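Buying and Running an Older Estate Car on a Student Budget
Group project report, Vehicle Technology, second year
Rūta Sakalauskas, Gerardo Navarro, Kanako Arai
Supervisor: Sunita Chaudhary

1. Introduction

Our group was asked to choose a practical question about used vehicles and answer it with records we had made ourselves. We chose to buy an old estate car with a fixed sum, run it for 12 months and write down everything it cost. The total we were allowed to spend, including the purchase, was £3000. Fuel was kept outside this limit and recorded separately, as the mileage depended on who needed the car.

The car we bought was a Belletix estate with a petrol engine and a manual gearbox. It was a model that had been fairly expensive when new and had lost most of its value. We wanted to find out if a car like this is a sensible purchase for a student, or if the repairs cancel out the low price.

2. Choosing the car

We looked at 6 cars in Dultlow and the villages near it. Two were rejected straight away for rust on the sills. One had no service history at all. One had a warning light which the seller said was "only a sensor", and he would not let us plug in a code reader. That left two, and we picked the Belletix over a slightly newer hatchback. It had a folder of receipts going back most of its life and the same owner for the last nine years.

We used a checklist taken from our first-year notes:

Cold start, with the bonnet open
Oil level and the underside of the filler cap
Coolant level and colour
Tyre wear across the full width of the tread
Clutch bite point
All electric windows and locks
Steering pull under braking
MOT history compared with the receipts

The Belletix failed on two points. The rear nearside window did not move, and the front tyres were worn on the inner edges. We used both to bring the price down. The seller had asked for £1950 and accepted £1724. Gerardo did the talking. Kanako drove it back and noted that the clutch was heavy but did not slip.

Something we should have checked and did not was the air conditioning. We viewed the car on a cold morning and it did not occur to any of us to switch it on. It did not work, and we never repaired it.

3. Method

Each of us kept the car for four months. A notebook stayed in the glovebox and every cost was entered with the mileage. Receipts went in an envelope behind the notebook and were copied into a spreadsheet at the end of each month. Jobs were done in the college workshop where possible, under supervision, so the labour for these is entered as zero. Toshiko Tsuji, the workshop technician, signed off all work on the brakes and suspension before the car went back on the road.

Where we paid a garage, we used Siliņa, a small independent business which deals mostly with older cars. We chose it because it was the only one of the places we rang that was willing to fit parts we had bought ourselves.

Tax and insurance were shared between the three of us and are left out of the £3000. This is a weakness in the project and is discussed in section 6.

4. Work carried out

Tyres and alignment. The inner edge wear was caused by the toe setting. We bought two mid-priced front tyres and had the alignment done at Siliņa the same day. After this the car stopped wandering on the dual carriageway. Cost: £186.

Service. Oil, oil filter, air filter, pollen filter and spark plugs, all done in the workshop. The old air filter had leaves in it. Cost: £94.

Front brakes. The discs had a lip on them and one pad was lower than the other. The slider pins on that side were dry, so we cleaned and greased them before fitting new discs and pads. Cost: £112.

Rear window. We expected a failed motor. When the door card came off, the motor was fine and the cable had come away from the regulator. A second-hand regulator from a breaker in Cemuvley fitted without any changes. Three of the door card clips broke on removal, and we bought a small bag of replacements. Cost: £31.
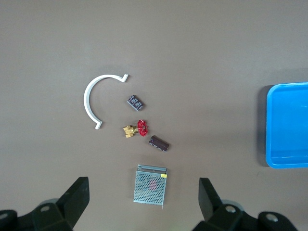 Is it worth taking a door card off yourself instead of paying a garage?
For a window fault on a car of this age, we would do it ourselves again. The job took one afternoon and the only special tool was a plastic trim lever. Siliņa had quoted £140 for the same repair using a new regulator.

Coolant leak. In January the coolant level began to drop by a small amount each week. There was no sign of it under the car. We pressure tested the system and found a weep at the thermostat housing, where the plastic had cracked near a bolt hole. The housing, thermostat and fresh coolant were fitted in the workshop. The first attempt at bleeding the system left air in it and the heater blew cold at idle, so it had to be done again with the front of the car raised. Cost: £67.

Rear suspension bush. This was an advisory on the MOT and we could hear a knock over speed bumps. It needed a press tool the college did not have in the right size, so Siliņa did both sides. Cost: £158.

MOT. Passed with the advisory above and one for light corrosion on a brake pipe. Cost: £54.

Battery. Failed in February while Rūta had the car. It had given a low reading on the tester in the autumn and we had chosen to leave it. Cost: £79.

5. Results

Purchase: £1724
Tyres and alignment: £186
Service: £94
Front brakes: £112
Rear window: £31
Coolant leak: £67
Rear suspension bushes: £158
MOT: £54
Battery: £79
Total: £2505

This left £495 of the money unspent. The car was off the road for nine days in all, and five of those were spent waiting for the thermostat housing to arrive. It failed to start once, because of the battery. It did not need recovering at any point.

The largest single cost after the purchase was the tyres and alignment. We had expected it to be the engine or the electrics. Most of what we spent went on parts that wear out on any car – tyres, brakes, bushes, battery – and these would have cost much the same on the newer hatchback we turned down.

Fuel was the other surprise. The car did well on long trips but was poor in town, and Kanako, who had it for the winter and made mostly short journeys, spent nearly twice as much on petrol in her four months as Gerardo did in his.

6. Discussion

The result looks good for the older car, but there are limits to it. We had a workshop, tools and a technician to check our work. Using the labour rate at Siliņa, the service, brakes, window and coolant repairs would have added £390, which still falls inside the £3000 but leaves only £105 over. One more fault the size of the suspension job would have taken us past the limit.

Leaving out insurance also makes the car look cheaper than it was. The quotes for a single driver under 21 varied a great deal, and the highest was more than we paid for the car. A student working from our figures should get an insurance quote before going to view anything.

We also only ran one car. Another Belletix of the same age might have had a worse gearbox or more rust, and our checklist would not have found every fault. The folder of receipts probably mattered more than the make. It showed that the timing belt had been replaced, which would have been our most expensive job.

Gerardo thought we should have bought the hatchback and kept the difference in fuel. Rūta and Kanako did not agree, mainly because of the load space, which was used for two house moves and a washing machine. We did not settle this.

7. What we would change

We would test the air conditioning and the heater at the viewing, whatever the weather. We would replace a battery when it tests low. We would order two of any old plastic part, as the first housing we ordered came with a damaged seal face and had to go back. We would also write the type of journey in the notebook as well as the mileage, as the fuel figures are hard to compare without it.

The car was sold in June to another student on the course for £1300, with the air conditioning fault written on the receipt. The notebook and envelope went with it, and copies of the monthly spreadsheets are kept with this report.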